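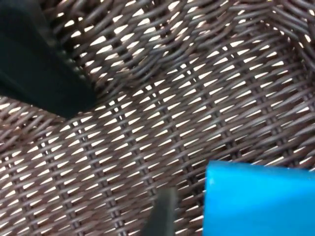

2021-07-19, bench two, blocks-and-basket task, leader arms. I've been putting off writing up how the demos are going, mostly because I wanted one full day on the new leader handles before I had an opinion, and now I've had it and I have several opinions. The big one is that the wrist view matters a lot more than I gave it credit for when we set this up. Down inside the basket you get brown weave from side to side with white showing through every little gap, and a blue block is just a corner of flat colour down at the lower right, next to the finger. If I drive by the wrist view alone I lose all sense of how high I am, as the weave has the same pattern everywhere and there's nothing to judge by. If I drive by the bench view alone I get the height but I'm guessing at the fingers. So you need both, and you need to get used to flicking your eyes between them, and that's a skill that took me most of the morning to pick up!

Set-up, so I don't have to remember it next time. Leader arms clamped to the side table, left hand drives left arm, right hand drives right arm (sounds obvious, but I did swap the leads once in January and spent a silly amount of time wondering why everything felt haunted). Recording through Amuser, control through the Zerker box as before. Episode limit set to 30 seconds. I had it at 100 to begin with and all that did was encourage me to dawdle. The Halim grip pads are back on the leader triggers, which are nicer on the fingers than bare plastic, though the left one is already starting to peel at the corner. Glue it.

What I'm trying to show the arm: go to a block, close on it, lift, carry, let go. That's the lot. No stacking, no sorting by colour, no handing across from one arm to the other, even though it's very tempting to show off once you've got two arms under your hands. I caught myself doing a fancy little wrist roll on the approach for no reason at all and had to have a word with myself. If I do it in some episodes and skip it in others, the policy is going to learn a mushy half-roll, and we've all seen what that looks like.

Things I noticed about my own driving, in no order:

I go too fast in free air and too slow near the block. The logs make it really plain, you can see a big swoop and then a long flat crawl. Evening it out made the playback look much calmer.

I pause before closing. It's a person pause, I'm just checking, but the arm doesn't know that. To it, the pause is part of the task. Tried to close in one motion with the descent and mostly managed it by the afternoon.

I squeeze too hard. The trigger goes all the way in every time, whether it's a big block or a small one. Should be stopping once the fingers have it. Maybe a bit of foam behind the trigger would help, so there's something to feel.

My shoulders hurt. Chair up two notches. Much better. Should have done it before lunch.

Tried hand guiding as well, for comparison. Put the left arm in its floppy mode, took hold of it behind the gripper and walked it through the move. I love how natural this feels, honest weight in your hand and you can put the fingers exactly where you want them, but my sleeve and half my forearm end up in the bench view, and the arm never looks like that when it's running on its own. Also one arm uses both my hands, so forget about two-arm stuff. I think hand guiding is lovely for teaching fixed points (home, above basket, park) and the leaders are the way to go for anything we want to train on. I saved home and park that way and they're good, don't re-teach them.
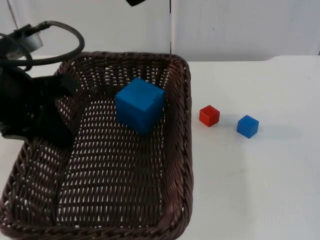 Start positions need a proper think before the next round. I'd got into the habit of resetting everything to more or less the same spot, which is great for my nerves and terrible for the data. What I want is for the blocks to be in different places and at different angles, some in and some out. A layout like the big blue cube back by the far wall of the basket, with the little red one and the little blue one out on the white table to the right, is a decent one to have in the mix. It has two blues of very different sizes, so the arm can't get away with "find blue, go there". The big one that near the back wall is the awkward customer. Come at it from the upper left, over the rim, and you have to clear the edge before you start down, and it's easy to cut that corner when you're driving tired. I'd like a good pile of demos of exactly that approach, done properly.

Episode tally for the day. Recorded 96, kept 88. The ones I threw out were mostly me: let go too early, bumped the rim, started recording with my hand still on the wrong leader. One was a Zerker hiccup, where the follower froze and then caught up all at once with a horrid clunk. I've kept that log separately in case we want to send it to them. I left in the ones where I missed the first grab and tried again, as long as the second go was clean. I know we argued about this with the Mikix arm, and I'm still on the side of keeping them. An arm that has only ever seen perfect grabs has no idea what to do after a bad one.

Lag. There's a small delay between leader and follower, hardly there at all in slow moves, quite noticeable if you flick. I've stopped flicking. I did measure it roughly and got up to 100 milliseconds at worst, but I wouldn't hang anything on that until I've done it with a proper trigger signal.

To do:

Glue the left grip pad.
Foam behind the triggers, try thin stuff first.
Write out a list of start layouts and tick them off as I go, so I'm not making it up on the spot.
Check the wrist and bench recordings are lined up in time, they looked a hair out on playback.
Ask whether we can put the two views side by side on one monitor. Turning my head is costing me.
Have somebody else drive for a session. Everything so far has my habits baked in, and I'd like to see how different it looks with other hands on the leaders.

Amuser is copying to the big drive now. Arms parked, Zerker box off at the wall.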